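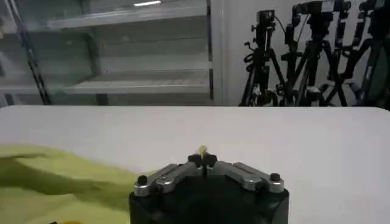 Week 6: Budgeting a small manipulation cell

The arm is the line students always get right, and the gripper is usually second. Most first drafts go wrong on support equipment. Tripods are a good case: four of them stand along the wall behind the gripper, with their mounting heads and clamps, and each should be entered with its head, clamp and cables priced separately. Tables and shelving go on the same sheet.

Fingertips are consumables. Budget 12 pairs for the first year — more if you plan to pick small objects daily.

Worked figure: Duvosen bench kit, 895 per station, 6 stations. Add shipping before you compare it with Edar.

Draft budgets go to Teodora Janevski by the end of July.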